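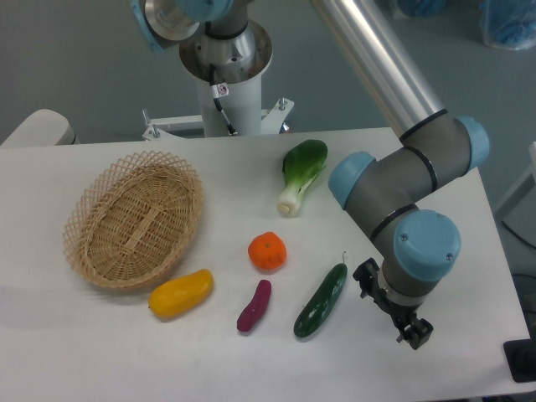

*Woven basket and toy vegetables on a white tabletop.*

## Section 3: Setting up the Lakon bench and making your first glue-up

Welcome to the fun part! The vise is mounted, the legs are level, and you're ready to join two boards into one wide panel. Your first panel will probably be a small one (a tray bottom, a box lid), and that's a great size to learn on.

If you skipped the leveling steps in Section 2, please go back and do them now. A panel glued on a twisted bench comes out twisted, and no amount of clamping will talk it out of that.

### What you need on the bench

- The two Torvik bar clamps from the accessory box, plus one of your own if you have it
- Two boards of the same thickness, planed on both faces
- Wood glue and a small brush
- Wax paper, a damp rag, a pencil
- The Kikum straightedge (packed flat under the vise tray, easy to miss!)

### 3.1 Checking the edges

1. Lay both boards face up on the bench with the edges you want to join touching.
2. Slide them back and forth. Try flipping one end for end. You're looking for the spot where the grain runs across the joint and the line seems to melt away. Take your time here, it's one of the real pleasures of the job.
3. When you like what you see, draw a big triangle across both boards in pencil. The triangle tells you later which edge goes where and which face is up.
4. Stand one board in the vise, marked edge up, and set the Kikum straightedge along it. Look for light underneath.
5. Take thin shavings with a sharp plane until the light is gone. Do the same with the second board.

**Note:** A sliver of light in the middle of a long board is fine, and plenty of makers plane it in on purpose. Light at the ends is a problem. Those joints like to open up when the weather turns dry, so keep planing.

### 3.2 Dry run

1. Set the lower clamps in the bench slots marked A and C. Slot B is for the middle clamp, if you're using three.
2. Cover the bars with wax paper.
3. Place the boards on the bars with your triangle showing, and close the jaws until they just touch.
4. Tighten a half turn at a time, going back and forth between clamps.
5. Run a fingertip over the joint. If you feel a step, loosen everything, press the high board down, and tighten again.

Do the dry run even if you've glued a hundred panels. Anoma Herath, who wrote the original bench instructions, still does hers twice.

### 3.3 Gluing up

1. Open the clamps and tip both boards so the joint edges face up.
2. Brush a thin, even coat of glue on each edge. The wood should look wet all over, with no dry patches and no puddles.
3. Bring the edges together and rub them back and forth a couple of times. You'll feel them start to grab!
4. Tighten as you did in the dry run. Stop when small beads of glue appear along the line.
5. Leave the panel clamped for 5 hours in a warm shop, or overnight in a cold one.

**Caution:** Keep fingers clear of the sliding jaw. It can drop without warning when the screw is backed all the way out.

**Caution:** Don't hang off the clamp handle or slip a pipe over it for more leverage. If hand pressure won't close the joint, the edges need more planing.

### 3.4 Cleaning up

Wait until the glue beads turn rubbery and lift them off with an old chisel. Wiping them while they're runny pushes glue into the pores, and you'll see pale smears as soon as you put on a finish. The damp rag is for your hands and the bench.

Once the panel is out of the clamps, scrape the joint flat and check it with the straightedge in both directions. Small panels can go straight to sanding. For wide ones, stand them on edge for a day so air can reach both faces.

**Note:** Owners of the older Usa bench can follow all of Section 3, but the slots are numbered from the vise end instead of lettered. Use 1 and 3 in place of A and C.

Continue to Section 4 for the planing stop.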